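How to Make a Beeswax Polish for Wood and Leather

By Corina Hubmann
Updated 2026-07-12

A basic paste polish needs two ingredients, beeswax and oil. It works on cutting boards, tool handles, boots, belts and most bare or oiled wood. It won't do much for furniture with a hard varnish, which only needs a damp cloth.

The recipe fills a few small tins and takes an evening, most of it spent waiting for the wax to cool.

What you need

Beeswax, either pellets or a block
Food-grade mineral oil
A kitchen scale
A heatproof glass jar or an old measuring cup
A saucepan that the jar fits into
A wooden stick or an old spoon for stirring
Small metal tins with lids
Cardboard or newspaper to cover the counter
Clean cotton rags

Pellets melt faster than a block and are easier to weigh. If you have a block, shave it with a box grater you don't mind giving up. Wax is very hard to get out of the small holes, and I keep one grater just for this.

Choosing the oil

Mineral oil is cheap, has no smell and doesn't go rancid. Use it for anything that touches food. For boots and belts you can use jojoba instead. Don't use olive oil or sunflower oil from the kitchen. They smell fine for a few weeks and then turn sour in the wood, and it is hard to get rid of the smell after that.

Walnut oil is popular with wood turners and gives a nice color, but leave it out if the piece is a gift or will be used by people you don't know. Some people are allergic to nuts.

Step 1: Weigh the ingredients

Use one part wax to four parts oil by weight. For a small batch, that is 2 ounces of wax and 8 ounces of oil. This gives a soft paste you can pick up with a rag. If you want a firmer polish for leather, go to one part wax and three parts oil.

Don't measure by volume. Grated wax is full of air and a cup of it can weigh almost anything.

Step 2: Melt the wax

Put the wax in the glass jar and stand the jar on a folded rag in the saucepan. Add cold water to the pan until it comes halfway up the jar. Heat it on low until the water steams. It doesn't need to boil.

Never melt wax in a pan directly over the burner, and don't leave the room while the stove is on. Wax that gets too hot can catch fire. If that happens, turn off the heat and cover the pan with a metal lid. Don't pour water on it.

Step 3: Add the oil

When the wax is clear, pour in the oil slowly while stirring. The mix will go cloudy and may form lumps. Keep it over the heat and keep stirring until it is clear again.

Step 4: Pour the tins

Set the tins on cardboard, on a level surface, with the lids off. Lift the jar out with an oven mitt and dry the outside so no water drips into the tins. Pour slowly and stop a little below the rim. Wait until the polish is completely cool before you put the lids on, or water drops will form underneath.
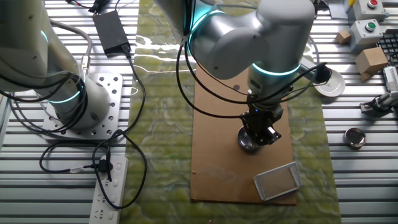 Leave the tins alone while they set. Moving them too early leaves ripples on top. The polish is still good, but it looks untidy if you plan to give it away. A small dip or crack in the middle is normal and can be fixed by warming the surface briefly with a hair dryer.

Step 5: Test the texture

Press a rag into one tin after it has cooled overnight. If it is too hard to pick up, melt the batch again and add a spoonful of oil. If it is greasy, melt it again and add a little more wax. You can do this as many times as you need to.

Using the polish

Rub a thin coat into clean, dry wood, going with the grain. Leave it for an hour or overnight, then buff with a dry rag. On leather, try a hidden spot first, because it will darken most light leathers. Keep it off suede.

Cutting boards need a new coat when water stops beading on them. In our kitchen that means once a month, and more often in December when the heating is on.

Cleaning up

Wipe the jar out with paper towels while it is still warm, then wash it with hot water and dish soap. Don't pour leftover wax down the sink. Let it harden in the jar and melt it again for the next batch.

Write the ingredients and the ratio on the bottom of each tin. Stored out of the sun, a tin made with mineral oil keeps for years.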